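Stamgate repair room reopens with longer hours

17 Aug 2021

The Stamgate repair room has reopened after a two-month closure for new wiring and a new floor. The room, run by the Filtesden neighborhood association, will be open four evenings a week through the fall.

Marlene Gerlach, who manages the room, said 222 people have signed up for a bench slot so far. Almost 700 items were brought in during the last full season, most of them lamps, toasters and chairs.

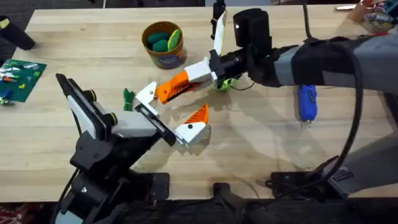 Bench slots last two hours and can be booked at the front desk or by phone. Members pay nothing, and visitors are asked for a small fee toward glue, screws and sandpaper. Paint and solvents have to stay in the yard.

Anneliese Rathjen will teach a chair-caning class once the evening schedule is settled. Sign-up for the class opened in June and there are still places left.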